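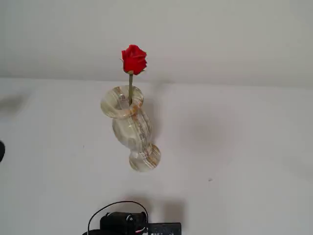 Relatório de progresso à Fundação Rathjen
Projeto: catálogo de recordes e curiosidades "O Menor e o Maior"
Data: sexta-feira, 1 de dezembro de 2023
Responsável: Marietjie Lekota, redação Lerel

Estimado Pieter Moodley,

Envio o segundo relatório sobre o uso da verba concedida em março. O objetivo do projeto continua o mesmo: publicar um catálogo de recordes pouco conhecidos, com texto curto e com fonte verificada para cada entrada.

1. Situação das entradas

O plano aprovado prevê 344 entradas. Até hoje temos 238 redigidas e, destas, 200 passaram pela segunda verificação. As outras 38 esperam resposta de arquivos ou de museus aos quais escrevemos. Faltam redigir 106, na maior parte dos capítulos sobre construções e sobre animais.

Decidimos retirar 55 propostas da lista inicial e substituí-las por outras. O motivo mais frequente foi a falta de uma medição publicada. Em vários casos encontrámos o mesmo número repetido em muitas páginas, mas todas copiavam um único artigo, que não indicava quem mediu nem quando. Pareceu-nos mais correto não incluir estes recordes.

2. Dificuldades

O capítulo dos objetos em miniatura atrasou. Para a ponte pedonal mais curta, por exemplo, temos dois candidatos, um em Skellenau e outro em Dutton, e cada município mede de maneira diferente: o primeiro conta só o vão, o segundo inclui as rampas. Pedimos aos dois as plantas originais. Skellenau já respondeu. 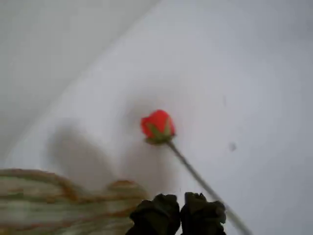 Também a conversão de unidades tomou mais tempo do que eu tinha calculado. Algumas fontes antigas arredondam as polegadas antes de as passar para centímetros, e um recorde pode mudar de dono por essa diferença. Agora guardamos sempre o valor na unidade original e fazemos a conversão uma só vez, no fim.

3. Despesas

As despesas com traduções estão dentro do previsto. Gastámos menos em viagens e peço autorização para passar o saldo desta rubrica para a revisão linguística. O quadro detalhado segue em anexo.

4. Próximos passos

Até março queremos terminar a redação e entregar à gráfica o capítulo dos animais, para prova de cor. O índice por países fica para depois. Agradecia a sua resposta sobre o ponto 3 ainda antes do fim do mês, para eu poder confirmar as datas com a revisora.

Com os melhores cumprimentos,
Marietjie Lekota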